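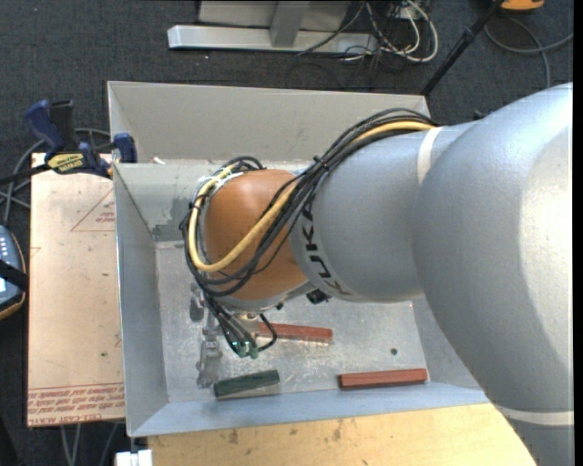
Halim Knee-High Compression Stockings, 20–30 mmHg

Products > Leg Care > Compression Stockings > Halim Knee-High

The Halim knee-high stocking is a graduated compression garment for adults with tired, heavy or mildly swollen legs. Pressure is greatest at the ankle and decreases toward the knee. The stocking is made by Movon and supplied to clinics, pharmacies and individual customers through the Drultura leg care catalog.

Before ordering

Compression at this level should be chosen with the advice of a doctor, nurse or pharmacist. It is not suitable for every person with leg swelling. Customers with poor circulation in the legs, severe nerve damage, heart failure, or open or infected skin must not use the stocking unless a clinician has approved it. Swelling that appears suddenly in one leg, especially with pain or warmth, requires prompt medical attention.

Sizing

The Halim is offered in three sizes: small, medium and large. Measure the ankle at its narrowest point and the calf at its widest, preferably soon after getting out of bed. Shoe size is not a reliable guide. The medium size fits calves of up to 33 centimeters when relaxed. Where the ankle and calf measurements point to different sizes, please contact the ordering desk before purchase.

Materials and colors

Nylon and elastane knit. The top band contains no silicone and no natural rubber latex. Available in black, sand and navy, with a closed or open toe. The open-toe version is supplied in sand only.

Wear and care

Put the stocking on in the morning and remove it at bedtime, unless told otherwise. Turn the leg inside out to the heel, place the foot, and draw the fabric up evenly. Do not fold the top band down – a folded band doubles the pressure below the knee.

Wash daily by hand or on a gentle cycle at 30 °C. Dry flat, away from direct heat. Do not use bleach or fabric softener. With regular use, a pair should be replaced after around six months.

Ordering and returns

Stockings are sold in pairs and shipped from the Skirkuvley warehouse. Unworn pairs in sealed packaging may be returned within 30 days. For hygiene reasons, opened pairs are accepted only if faulty. The previous beige color was withdrawn in July and cannot be reordered.

Product information last reviewed Sun 14 September.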